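April 19, 2019

Glaze shed. Cold start, heater tripped again, reset it twice. Humidity meter says 73, don't trust it.

**Matte grey, batch 11**

Carried on with the Prenow recipe from Zoila's sheet. Swapped the feldspar bag, old one finished. New bag feels finer between the fingers, might be nothing. Weighed out 400 g dry, sieved 3 times, let it sit while I did the shelves. Still getting lumps of bentonite on the mesh. Next time mix the bentonite into the dry stuff FIRST, I write this every month and then don't do it.

Consistency: like pouring cream, then thicker after lunch. Added a splash of water, didn't measure, sorry Duván. Dipped tiles for a count of four, second set for a count of six. Marked the backs in iron oxide wash. One of the sixes I dropped face down on the bench, so there is a scrape — leave it in the firing anyway, want to see if it heals over.

Colour is the argument as usual. Efraín wants it cooler, Zoila says the pink is the whole point of it. My feeling is the clay body is doing most of it. Same glaze on the white stoneware went almost silver last September, and on the buff it came up like wet cardboard. 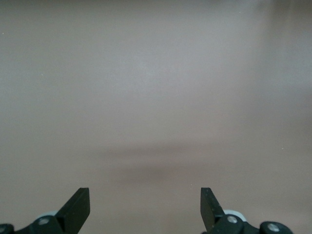

*Taupe / warm grey, pinker low down, cooler up top. Faint browner band across the middle.*

Try next:
- drop the iron by a quarter, leave rutile alone
- one set on white stoneware, one on buff, same shelf
- slow the cooling, hold at the top for longer than last time
- NO tin. We did tin. It was awful

**Kiln**

Bottom element on the small kiln is slow. Witness cones bottom shelf barely bent, top shelf flat on its face. Teófilo thinks it's the relay, I think it's the element, we've bet a coffee. Rang Jodier re replacement, they'll ring back. If it's you who picks up the phone: it's the SMALL kiln, they sent the long one last time and it sat in the corridor all winter.

Kiln wash flaking on two shelves. Scraped, rewashed, drying by the door. Don't stack on them tonite.

**Other stuff**

Detlef was in for the big platters. He's taking the lot to Inga's for the show and wants foot rings ground smoother, no wobble. Did four, rest tomorrow. Grinding pad is nearly bald, ordered more through Plisico. Wear the good mask, not the paper ones, the paper ones are for sweeping — and don't dry sweep either, mop.

Reclaim bucket is full and smells like a pond. Needs to go on the plaster bats. Someone with a strong back.

Test tiles going in with Teófilo's bisque load tomorow if there's room — no wait, wrong temperature. They'll wait for the glaze load. Left them on the rack by the sink, top row, do not touch the rims.

Sieve is soaking. Scales need a new battery.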